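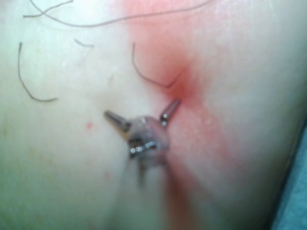
Para el trabajo final de Técnicas Quirúrgicas nos tocó la sutura, y yo feliz, porque llevaba todo el curso queriendo dejar de leer sobre nudos y ver cómo se cierra una herida punto a punto. Lo preparamos en el taller de Hedside, un sábado por la mañana, con 2 incisiones paralelas para poder comparar.

Elegimos puntos sueltos con hilo negro – se ve muchísimo mejor sobre un fondo claro – y aguja curva. La idea era fijarnos en la separación entre puntos, en los cabos y en si los bordes quedaban enfrentados.

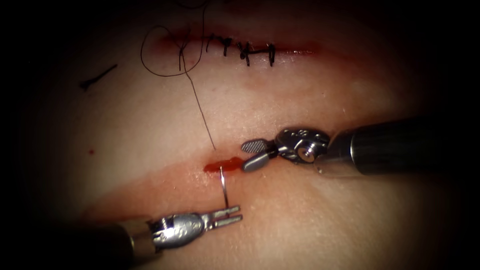

En la incisión de arriba hay cinco puntos, y el de la derecha quedó un poquito más apartado que los demás (¡la profe lo iba a notar seguro!). Lo que más me costó entender fue el manejo del hilo largo: hace bucles por todas partes y hay que saber siempre dónde está antes de volver a pasar la aguja. 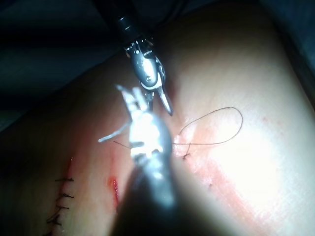

La otra cosa que apunté es la curvatura. Sobre una superficie abombada la aguja pide más giro de muñeca, y en el manual de Kofler todo sale dibujado en plano. Para la memoria larga, que tiene un tope de 2.000 palabras, quiero ampliar justo esa parte y añadir una tabla con las distancias entre puntos.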